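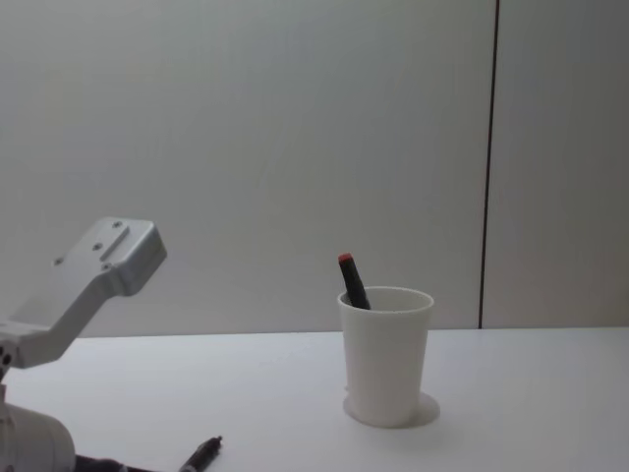

Fig. 1. Gray metal bracket and joint block over the white table.

Reading the Dead: What I Learned From the Jaltholm Obituaries
Project report, 15 April 2026

So my project was about obituaries, and I know how that sounds. My roommate asked if I was okay. But I picked the topic because my grandmother used to read them out loud at breakfast, and I wanted to know who writes these things and why so many of them sound alike.

My material came from the Jaunzems collection, which is the old newspaper archive in Jaltholm. It has scans of more than 3,000 death notices, and I read the ones from 2 towns, Flemeleck and Vukengate. I didn't get through all of them (I had planned to, ha). I gave up on the oldest pages, where the ink had bled so badly that I was guessing at every other word.

I made a spreadsheet with a row for each notice. Columns for age, job, military service, church, who was left behind, and the verb used for dying. That last column turned into my favorite! People in Flemeleck "passed" or "went home." In Vukengate they mostly just "died," at least until the paper started letting families write their own.

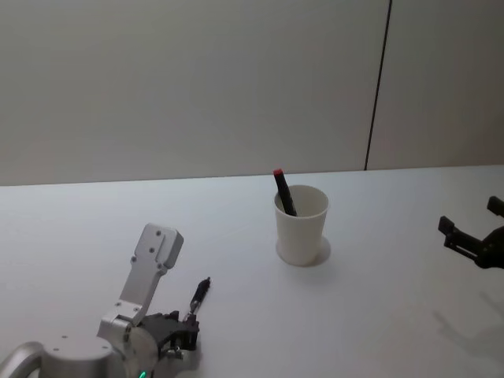 Fig. 2. White cup on the table, wall panels behind.

The family-written ones are where it gets good. The older notices were put together by someone at the paper from a form, and you can almost see the blanks: born at, married to, employed by. Then the families take over and suddenly there are fishing trips, bad knees, a dog's name, a pie recipe somebody refused to share. One man's notice spends 9 lines on his tomato plants and one on his career. I loved that one.

I also did 3 interviews. Laimutė Lapiņa took notices over the phone for years and told me families nearly always forgot the same thing, the time of the service. She'd have to call them back and she hated doing it. 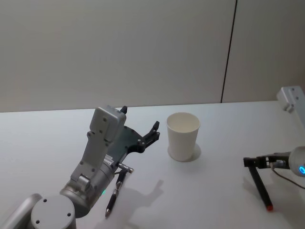 Women were the hard part of the spreadsheet. In the early notices a lot of them show up only under a husband's name, so I had a column for "own first name given, yes or no," and there were way more no's than I expected. I had to go to the cemetery list to find out who some of them were — and a few I never found.

Kobe Mertens, my project partner for the first half, thought we should leave those rows out. I wanted them in. We kept them and marked them in yellow, and I still think that was right, even if it made the totals messy.
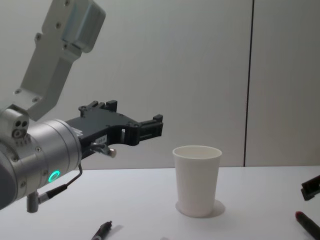 If I did it over I'd settle on the columns before typing anything. I added "hobbies" halfway through and had to go back and reread a huge pile. I'd also ask for more interviews, earlier. The spreadsheet still needs a cleanup of the spelling of place names, and I'm handing a copy to the archive in May.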